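Lotach Handheld Manipulation Set: Data Card and Rules for Collection

Version 3. Last revised 12th July. Maintained by the Brakel data office.

Summary

The Lotach set holds recordings of everyday handling tasks carried out by people using hand-held grippers. It is intended for training and testing robot arms with two fingers. The present release contains 687 sessions and replaces the February release in full. Users who hold the February release should delete it, as several sessions were withdrawn at the request of the people recorded.

This card sets out what the data may be used for, how sessions must be carried out, and how errors are to be reported. The rules apply to the Brakel site and to any partner adding sessions of its own, including Diệp.

Permitted use

The data may be used for research and teaching. It may not be used to identify any person, to measure the working speed of any person, or to train systems meant for either purpose. Requests for commercial use are considered case by case and should be made in writing.

Rules for sessions on a shared floor

Sessions take place in large open rooms where several operators may be at work at once. The floor lead decides how many may start together and has the final word on stopping.

Each operator must have signed the current consent form before putting on any equipment. Consent given for an earlier release does not carry over. Visitors who may come within view must be told so at the door and offered another way through.

Operators wearing a backpack or a head-mounted camera must be given enough room to turn round without touching furniture or another person. Chairs which are not part of the task are to be pushed in or moved to the wall. Cables must not cross a walkway.

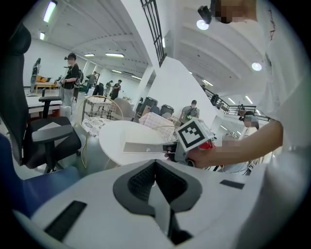

Markers must be flat, clean and fully fixed to the gripper before the session begins. A marker that has lifted at a corner is to be replaced and the session started again from the beginning. Markers must not be trimmed to fit, and spare ones must be kept in a closed folder away from the task area, so that a loose marker is not picked up by the cameras.

Gripper fingers are to be checked at the start of each shift. Both fingers must open and close freely. Worn fingers should be changed as a pair, even where only one shows damage, and the change entered in the log.

No session may run for longer than 20 minutes. An operator may stop at any time and need not give a reason. Stopped sessions are kept only if the operator agrees.

Privacy

Faces are blurred before release. Blurring is done by software and then checked by a person, who must not be the operator recorded. In the last check, around 2,000 clips were viewed in full. Badges, screens and papers left in view are treated in the same way as faces.

Sound is not recorded.

Known limits

Most sessions were recorded indoors under ceiling lights. Left-handed operators are too few for separate results to be meaningful. In 92 sessions the clock of one gripper drifted; these are marked in the session list and should be left out of any work which depends on exact timing.

The task names used by Diệp differ from those used at Brakel. A table matching the two is supplied in the Skultlow folder, together with the checking scripts.

Reporting and withdrawal

Errors should be reported to Vandana Awasthi, data steward, giving the session number and the time within the session. Any person recorded may ask for their sessions to be withdrawn, at any time and without charge. Withdrawn sessions are removed from the next release and listed by number in the change log.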